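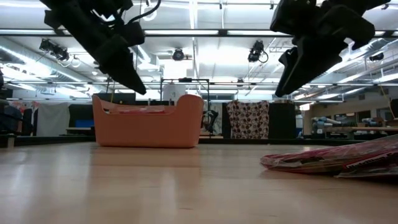

**Ruangrit Community Kitchen: second progress report to the Stisevham Fund**

8 October 2026

Dear Wanpen,

You asked in March for a report that was "shorter than the last one and with fewer adjectives." I have done my best on the first count.

The lunch program is running four days a week, as promised, and has been since the new stove passed inspection on the third try. The first two tries failed on the same bracket. The inspector was very pleasant both times and admired the bracket at length. We have served 727 lunches in this reporting period, against a target in the grant agreement of 300, and before anyone gets excited I should say that the target was set when we thought we would have one burner and no parking.

**Lunches**

Most of our guests are over sixty and live within walking distance. A smaller group comes over from the bus depot between shifts, eats in eleven minutes, and leaves the plates stacked better than we stack them ourselves. Ratree Rojanasak runs the menu. She has kept to the two-week rotation set out in the proposal except for the lentil loaf, which was served once. Several guests wrote to us afterward. We have replaced it with a chicken and rice dish that costs a little more per plate and produces no mail.

Food costs are under budget so far, mostly thanks to the wholesale arrangement with Kekis. They deliver on Tuesdays before seven, and we take whatever vegetable they have too much of. In late summer this was zucchini. I would like the record to show that zucchini soup, zucchini fritters, and a zucchini cake were all well received, and that the zucchini curry was received.

**Cooking classes**

The proposal described "a series of practical evening classes building confidence in the home kitchen." We have held the first series and are halfway through the second. Pongsak Kaewkla teaches both. Enrollment for the first was 30, which filled the room, and 49 people put their names down for the second, which would have filled the room and part of the stairs. We split the second group in two and Pongsak now teaches twice a week for the same fee. He has raised this with me. I have raised it with you under Budget, below.

Knife skills went well. Bread went well for everyone whose oven at home works, and we now know how many people in this neighborhood own an oven that is really a cupboard for baking trays. Pongsak rewrote the last two bread sessions around flatbreads in a skillet, and attendance went back up. He would like to keep it that way next year, and I agree with him.

The printed recipe booklet is late. Yakubu Abubakar has the layout finished, but the translations came back in three different systems of measurement, and one recipe now calls for a quantity of salt that would preserve a horse. He is checking them line by line and expects to send the booklet to the printer next month.

**What has not gone well**

The booking system. You will remember that we budgeted for Drunix on the strength of a demonstration in which everything worked. In our hands it sent reminders for classes that had already happened, and on one occasion thanked a guest for canceling her own lunch while she was eating it. We stopped using it in the summer. Tamunoemi Dauda keeps bookings in a ledger by the front door, and there have been no double bookings since. I have asked for a refund on the unused part of the subscription and have been given a ticket number — twice, and they don't match.

The walk-in cooler is also a worry. It holds temperature, and Tamunoemi logs it morning and evening, but it makes a noise in the afternoons like a man clearing his throat before bad news. The repair company says the compressor has a year left in it. They said so last year as well, so either they are very good or it is over.

**Budget**

The full sheet is attached separately. We are underspent on food and software, overspent on stove brackets, and level on rent. I would like your approval for two changes:

- Move the unspent Drunix money to teaching fees, so that Pongsak is paid for both evening groups, backdated to the start of the second series.
- Hold the food underspend as a reserve for the cooler until the end of the grant year, instead of returning it now.

Neither change increases the total. If you need these on the official form, please send me the current version. The one on your website asks for a fax number and won't let me leave it blank.

**Next six months**

Lunches continue on the same four days. The second class series finishes before the holidays and a third will open for sign-up in the new year, capped at what the room can hold. Ratree wants to try a fifth lunch day. I have told her that we will look at it once the cooler question is settled, and she has started writing the menu.

You are welcome to visit on any lunch day. Come before noon if you want a chair.

With thanks to you and the board,

Ruangrit Community Kitchen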